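Two Arms, No Hardware: A Look at the Mugo Practice Bench
Last updated 10/6/20
Reading time: 4 minutes 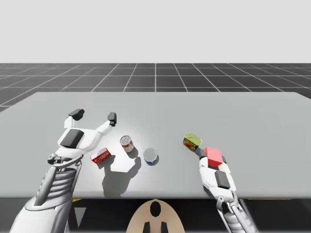
Do you need to own a robot to use Mugo?
You need a desktop computer with a decent graphics card and the Mugo software. A real robot can be added later, and many buyers never add one.

Mugo is a simulator for two-armed robots, sold by Pledard, a small software company in Pekthorpe. It lets a school, a lab or a small packing firm work out how a pair of arms should handle goods before any money is spent on the arms. The single-seat license is $266 a year. A site license costs $3715 and covers as many machines as one address can hold.

We used it for most of March, mainly on the grocery set, which is one of the object packs included in the price. The set has small boxes and cans of different shapes, and they are a good choice for practice. A carton lying flat gives a gripper very little to hold. A short, wide can has to be approached differently from a narrow one standing up. In our tests one arm would often have a can pinched and tilted off the table while the other waited with its fingers open.

Setup took an afternoon. The installer is plain and the manual is printed, 100 pages, spiral bound. It reads like it was written by people who had answered the same phone calls many times. The chapter on grip force is the one to read first. We skipped it and spent an hour dropping cans.

There are two ways to move the arms. You can drive them by hand, with a game controller for each arm, or you can write short scripts. Driving by hand is easier to learn but tiring, and our results were uneven. The scripts use simple commands for reach, close, lift and release. Someone who has done a little programming will be comfortable by the second day.

The physics is good in most places. Cans tip when they are nudged too high, and they roll if they land on their sides. Shadows fall where you expect, which helps more than we thought it would when judging how high a gripper is above the table. Thin cardboard is the weak spot. Boxes in Mugo are stiff, so a grip that would crush a real carton does no harm on screen. Pledard lists soft packaging as planned work and gives no date.

The other common choice in this price range is Groltska. It has a larger library of objects and a better camera tool, but it handles one arm at a time. If you need two arms passing things between them, Mugo is the one to buy. If you have a single arm and a lot of different parts, Groltska will probably suit you better.

Support is by email. We sent four questions and had useful replies to three of them by the next day. The fourth, on exporting motion files, took a week and ended with a patch.

Reader comments

benchtop1970: We have the site license at our college. Second the point about stiff boxes. Our students got careless and then squashed a lot of real ones.

loadingdock: Does the yearly price include updates?

millroad_shop: @loadingdock It does for us. New object packs cost extra though.

halfstep: Would have liked more on the scripting. Can you loop a routine or do you have to restart it each time?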